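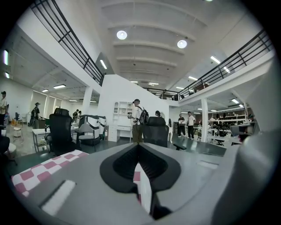
A mezzanine is a partial floor tucked between two main ones, open on at least one side to the space below. I've loved them since my first job, in a converted mill! You'll nearly always find a railing along the open edge - black metal on both sides here, with horizontal bars and vertical posts on the left - and lights fixed to the underside so the part below doesn't go gloomy.

The space under the high ceiling usually stays open plan, so people can shift tables and desks whenever they like.

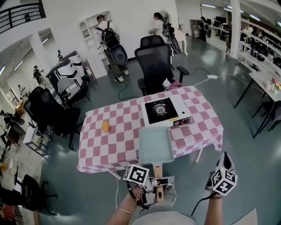 Asmaa El Fassi, who taught me drafting, drew hers at 323 square feet with the stairs at the back. I'd have put them by the door.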